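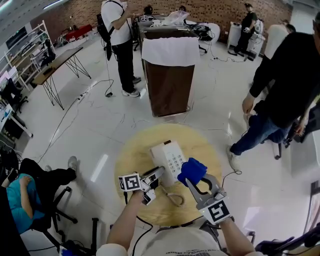 Foto: Sanaa Lahlou

Ticket 764 – Teléfono de la mesa redonda: sin tono por momentos y ruido en la línea
Abierto por: Sanaa Lahlou (Tahiri)
Asignado a: Essam Alaoui (soporte de Troltevia)
Prioridad: media
Estado: en espera de material

Descripción del problema

Buenos días. Les escribo por el teléfono blanco con cable que tenemos en la sala grande, en la mesa redonda de madera clara. Desde el mes de enero pierde el tono algunas veces. Cuando descuelgo, unas veces escucho el tono normal y otras veces no escucho nada. Si muevo un poco el cable fino que sale por el lado derecho y baja hacia el suelo, el tono vuelve – pero no siempre.

Además hay un ruido como de papel durante las llamadas. La persona que está al otro lado también lo oye, así que pienso que no es solamente el auricular. Las teclas grises responden bien cuando hay tono, he marcado el 100 y la llamada ha salido.

Lo que ya he probado:
– Desconectar y conectar de nuevo el cable de línea en el teléfono. El problema desapareció una mañana y después volvió.
– Desconectar y conectar el cable rizado del auricular en los dos extremos. Ningún cambio.
– Subir y bajar el volumen. Con más volumen se escucha más el ruido.

No he abierto el aparato, porque no sé si eso afecta a la garantía de Kavow.

Respuesta de Essam Alaoui, 10:20

Gracias, Sanaa. Por lo que cuentas, sospecho del conector de línea o del propio cable. ¿Puedes probar el teléfono directamente en la toma de la pared, con un cable corto? Dime también cuánto mide el cable actual y si pasa junto a cables de corriente.

Respuesta de Sanaa Lahlou, 12:45

He hecho la prueba con el cable corto que estaba en el cajón. Hice 8 llamadas seguidas y en todas hubo tono, sin ruido. Con el cable largo, el ruido apareció en la segunda llamada. No puedo decir la medida exacta porque una parte va detrás de los muebles.

Sobre la corriente: sí, en el suelo de la sala hay varios cables oscuros, y algunos van hacia una regleta.

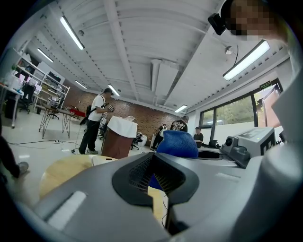

La mesa redonda no puede ir más cerca de la pared. En el fondo a la izquierda están la estantería blanca, que está llena de cajas y monitores, y delante la mesa de madera con las patas negras. Si ponemos allí el teléfono, hay que estirarse mucho para contestar. Yo preferiría dejarlo donde está y cambiar solo el cable.

Una pregunta más: ¿sería posible que el cable nuevo fuera de color claro? El suelo es de baldosa blanca y el oscuro queda un poco feo, aunque entiendo que esto no es urgente.

Respuesta de Essam Alaoui, 16:05

Entonces el teléfono queda descartado por ahora. Pido a Clorarach 2 cables de línea en blanco, uno para la mesa y otro de repuesto. Cuando lleguen, pásalo separado de la regleta y, si tiene que cruzar un cable de corriente, que lo cruce en perpendicular. Mientras tanto no tires el cable viejo, quiero medirlo.

Respuesta de Sanaa Lahlou, 16:30

De acuerdo, lo guardo con una etiqueta. Hasta que llegue el material, las llamadas largas las haré con el cable corto, junto a la toma. Les aviso por este mismo ticket cuando reciba el paquete.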